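About Us
Home / About / Our Story

Dostargate began with one vase of roses on a reception counter in Lurkska, and with a customer who stopped to smell them and then laughed at herself for a good long while. We were a small fabric shop in those days, and the roses were only there to cheer up the counter, but so many people asked where they could get some that we started making up a few extra on slow afternoons. The fabric is long gone now (we still miss the button drawers!) and the flowers have the whole place.

What we do is arrange artificial flowers for offices, waiting rooms and other places where people sit for a good part of the day. We currently look after arrangements in 123 workplaces, from a dental practice with a single windowsill to a law office with 38 rooms and very firm opinions about the color yellow.

Most of our customers come to us with a desk, a couple of chairs, plain walls and a feeling that the room could be kinder. We like to visit before we suggest anything. A tall arrangement that looks lovely in our workroom can get in the way of every conversation on a small meeting table, so we bring a few vases along, set them down, and sit for a while in the chairs your visitors will sit in. It takes a little longer – we think it's time well spent.

Our two standing collections are Zabala, with the soft roses and plenty of green, and Ernex, which is mostly grasses and branches for people who would like something quieter. Either one can be rented by the season or bought outright. Rented arrangements are swapped every three months, and we dust them when we come. If you've bought yours, bring it in any time and we'll freshen it up and replace a tired stem or two.
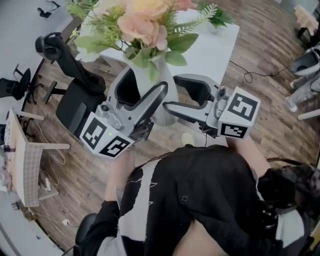 Words by the Dostargate workroom | Last updated in October

Peach and pale pink roses with green leaves and feathery fern sprigs, in a white ceramic vase, are still what we'd suggest first to anyone who can't decide. They sit happily on a white table and look well over a wood-look floor. Our workroom is open from 10 a.m. to 4 p.m., and you're welcome to come by and try a few vases with us.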